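Trella tag bench: data card

3 min read 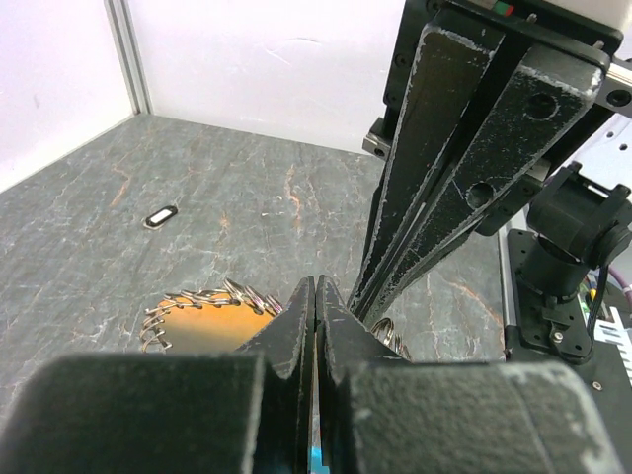 Ashwin Chowdary asked, when a draft of this card went round at Druscombe, that it say plainly which jobs the bench has taken over and which it hasn't. He said people on the key counter had been told three different things since December and would like one of them in writing. The section "What changed at the counter" was added after that.

## What is in it

Trella holds 734 episodes of two-arm handling of small items: key tags, discs, split rings and short runs of linked rings. Each episode is one attempt at one task, from the first arm movement to the point where the operator ends the recording. Failed attempts are kept and marked `fail`.

The wrist view shows the gripper's own fingers at all times. In many episodes the second arm is also in view, and items are often partly hidden behind a finger. We have not removed these.

## Folders

- `episodes/` one folder per attempt, with wrist video and joint positions
- `labels.csv` task name, result, operator code
- `notes/` free text from operators, lightly edited for spelling
- `splits/` train and test lists. The test list has 71 episodes

There are 11 task names. `pass_ring` and `pass_ring_short` should have been one task and will be merged in the next version. Until then, treat them as the same.

## How it was recorded

Staff from the key counter drove the arms by hand controls, after a morning's training from Bellamy. Sessions were limited to 40 minutes and counted as paid working time. Operator codes do not match staff numbers, and the list linking them was deleted before release. Sound was not recorded.

## What changed at the counter

Sorting returned tags and threading rings used to be shared out across the late shift. The bench now does the sorting on most evenings. Threading is still done by hand, apart from trial runs.

Hours have not been cut. Two people moved from the late shift to mornings at their own request. Those still on lates say the work is easier on the fingers but more broken up, as they are called over whenever an arm stops. Stops are logged against the bench and not against whoever clears them.

Episodes may not be used to compare or rate operators. This is a condition of the licence.

## Known problems

- Joint positions lag the video slightly in the earliest sessions
- Shiny rings cause bad depth estimates with most methods we tried
- All recording was done at one site, so results may not carry over. Grimbridge has a different bench height and its episodes will be released separately

Corrections go in the issue tracker, with the episode folder name in the title.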